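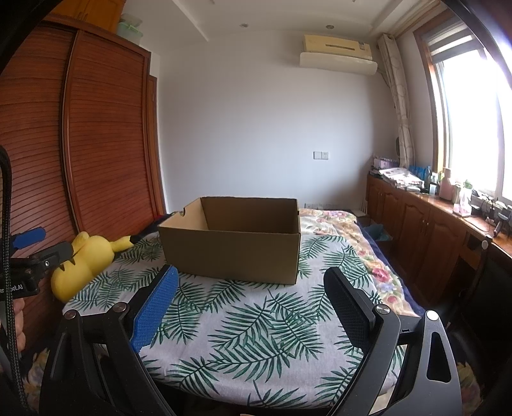

Box work moves into the bedroom

The hand-demonstration group has finished its stint with tabletops and gone on to beds, which turn out to be worse tables. September's task at Bisberg is simple to write on a card: pick up the soft toy, put it in the open cardboard box, let go. Adults who have packed and moved whole households find it surprisingly hard to do with two fingers per hand.

For anyone who joined after the spring issue, the people on the Pimham project don't drive the arm from a desk. They hold a pair of grippers and do the chore themselves, and the arm learns from what the grippers recorded. It will learn whatever you give it, including the little shake Irfan Warraich gives every object before he lets go of it. He has been asked to stop. The arm has five of his sessions already and now shakes things too.

Beds bring their own trouble. A mattress gives when you lean on it, so the box shifts, and a printed bedcover full of leaves offers the cameras a great many edges that are not the edge of anything. We had a long argument over whether to switch to a plain sheet. Baldur Þrastardóttir held out for the leaves, on the grounds that people own bedcovers, and won.

Some house rules, after the first three rooms:

Start with the fingers wide open and hold still for a breath before you reach.
Go in over the side of the box, not through it.
If you drop the toy, pick it up and carry on. Dropped toys are useful. Swearing is recorded.
Leave the room as you found it. Tidying the cabinet tops first makes for a lovely recording of a home no one lives in.

Flandden will take the next block of rooms, and we need seven more pairs of hands for it — steady ones if possible, though we have built a fair amount on the other kind. Sessions start after breakfast and stop when your wrists say so. Names to Baldur, please, and cable complaints to Chong, where they will join the rest.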